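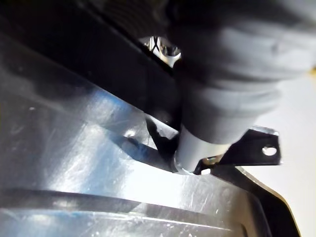
Shell and sole (shoemaking)
From Flivus, the footwear encyclopedia
Last edited 20 March 2018

A shell-and-sole shoe is one made in two main pieces, a shaped upper (the shell) and a separate bottom unit with a raised rim (the tray sole, or cup sole if you learnt the trade where I didn't). The shell sits down inside the rim and the two are joined with glue, stitching or both. I've been writing the sole entries on here for a while and this is the one I get the most messages about, so I've made it longer than it used to be. Sorry if you only wanted the first sentence!

The name
You'll see "shell" used for at least three different things. In Jondbridge, where I learnt, it meant the whole upper once it had its shape and could stand up by itself. Other workshops keep the word for a moulded upper only, one that comes out of a mould in a single piece with no seams to speak of. And a few people say it when they mean the hard inner boot of a skate or ski boot, which has its own page. I use the second meaning here unless I say otherwise.

"Tray" is easier. Hold a loose sole flat on your palm and it looks like a long, shallow tray – a bit of a slipper shape with a lip going round. The lip is called the rim, the sidewall or the foxing, and people do mix these up (strictly, foxing is a separate strip that gets wrapped round, but I've given up correcting anyone).

Parts of the shell
From the front you have the toe, which may be stiffened. Behind that comes the vamp, covering the top of the foot, and then the opening, which on a moulded shell normally has some sort of thickened edge so it doesn't tear when you drag it on in a hurry. The back part is the counter, and it needs to be firm or the heel slops about.

Some shells have a raised ridge or panel down the middle of the top. It can be there for stiffness, it can be a place for laces or a strap to go later, and quite often it's just there for looks. I like them, they make a shell much easier to line up by eye because you've got a centre line to work from.

Glossy shells show every thumbprint, matt ones hide the prints but hold on to dust. Dark blue and black are both common choices, and a dark blue one can look nearly black when it's tilted away from the light, so check your pairs somewhere bright.

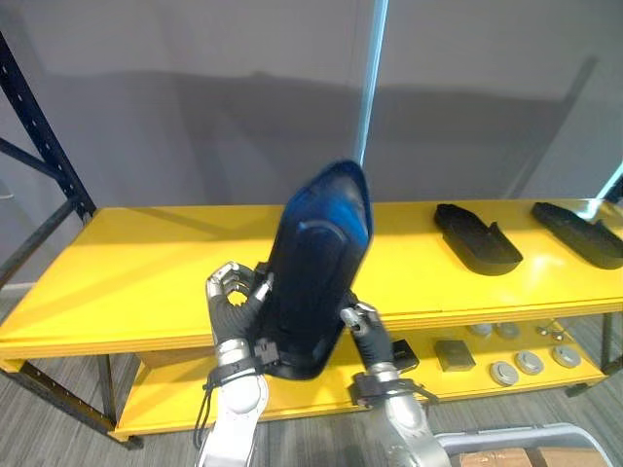 Can you put any shell on any sole of the same size?

Sadly the printed size doesn't settle it. Two makers' size 40 can differ in width and in how much the toe curves, so you have to try the actual shell in the actual tray before any glue comes out.

Checking the fit
I always do a dry fit first. Put the sole on a flat surface, tip the shell so the heel goes in before anything else, then roll it forward until the toe drops behind the rim. If you start at the toe you'll push the rim outwards and it'll look fine until you let go. Run a finger round the join. You want the same gentle pressure all the way along, with no gap at the waist (that's the narrow bit under the arch, and it's where mine always go wrong).

A rim that has bent a little in storage can usually be coaxed back. Warm it gently, hold it in shape and leave it alone until it's cool again. Soles kept stacked are worse for this than soles laid out side by side, so if you've got the shelf space, spread them out.

When the fit's good, draw round the rim on the shell with a silver pen or a bit of chalk. This is the bite line. Everything under it gets roughened and glued and everything over it should be left exactly as you found it.

Joining
Contact adhesive is the usual thing for a moulded shell. It goes on both surfaces, thinly, and is left until it's no longer sticky to the touch. My tin says 14 minutes and in a cold November workshop I give it 16, but go by your own tin. After that you get one go at it. Heel in, roll forward, press, and then keep pressing for longer than feels reasonable, working from the middle out to both ends.

The people at the Baltilstead evening class stitch the sidewall as well, with the thread sitting down in a groove so that it doesn't wear through. It's slower and it's lovely, and it does mean the sole can be taken off and replaced one day without wrecking the shell. With glue alone you may well pull some of the surface away.

Setting out the work
There isn't an official way to lay out a bench for this, but most layouts I've seen come down to the same idea: big pieces on top, fiddly ones lower down. Soles go on an upper shelf where you can reach them with the shell already in your hands, and boxes, discs and small metal bits go on the shelf beneath, where a sleeve won't catch them. A bright shelf is a real help. Black soles on yellow are about as easy to find as anything could be – I painted mine white and rather regret it.
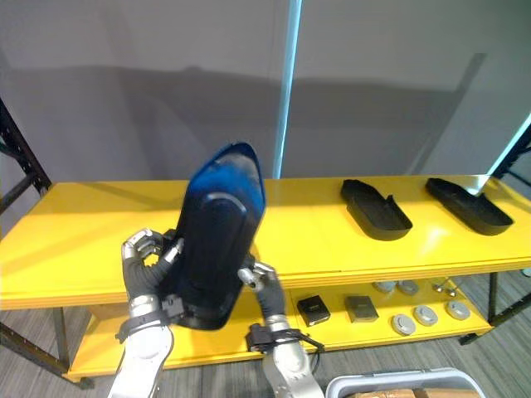
Left and right
Soles are handed even when they hardly look it. Turn them over and the curve on the inner side gives it away. With shells it's trickier, especially very plain ones, and I've glued a left shell into a right sole more recently than I'd care to admit. Mark them both inside with chalk before you begin.

Regional styles
The Đào pattern has a noticeably pointed toe and a low rim, about 2 centimetres at its highest, so the bite line shows and has to be neat. Jondbridge work is rounder and deeper in the tray and forgives a lot more. I haven't handled enough of the coastal styles to write about them, so if you have, please add a section.

See also
Bite line
Cup sole
Foxing
Heel counter
Sidewall stitching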